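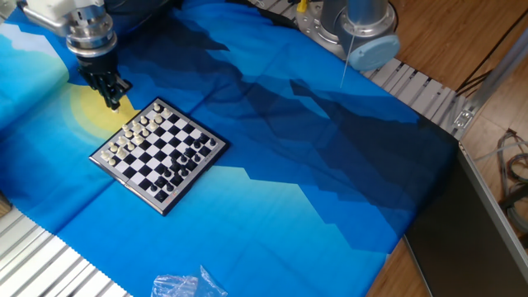 HOME & TABLE

The Small Folding Board
April 5, 2022

My grandmother kept her chess set in the sideboard, under the good napkins, and it came out when the plates had been cleared and somebody said they weren't ready for bed. I have been fond of folding boards ever since. You can keep your grand inlaid tables (lovely things, and I'd never turn one down), but a board that shuts in half and goes in a drawer gets played on, and that has always seemed to me the point of owning one.

The black and white kind with a thin silvery-grey border is the one I see most often now, and I like it more than I expected to. It looks crisp on a table. There is the faint seam across the middle, of course, and a purist will grumble about it, but after three moves I've forgotten it's there. Black pieces with a bit of shine to them catch the light very prettily, especially when they are still gathered at their own end and the middle of the board is mostly clear.

What goes underneath matters too, and here I'll admit to being a bit of a magpie. For years I played on bare wood. Then I came home from Elska, the little fabric shop behind the station, with a remnant I had no plans for at all, and laid it over the table one wet evening in February. It changed the whole game! A printed cloth gives a plain board something to sit in. I'm very taken with landscapes: dark navy mountains stepping up across bright cyan and paler blue, say, with a round yellow sun peeping out from behind one corner of the board. Turn the board at an angle and it looks better still, though your opponent may want it straightened before you begin.

A pinked edge is quite enough for a cloth like this. I used to hem everything, and I've a drawer of half-finished hems to prove it, but the zigzag holds up well and has a cheerful look about it. Nor would I fuss over the creases. Smooth the part where the board will sit and let the rest fall in soft folds.

As for buying, Martens had 13 folding sets on the shelf when I last went in, and the second-hand tables at Brandis are worth a rummage if you don't mind a missing pawn. I've used a button for one of mine since the children were small, and it has been promoted to queen more than once.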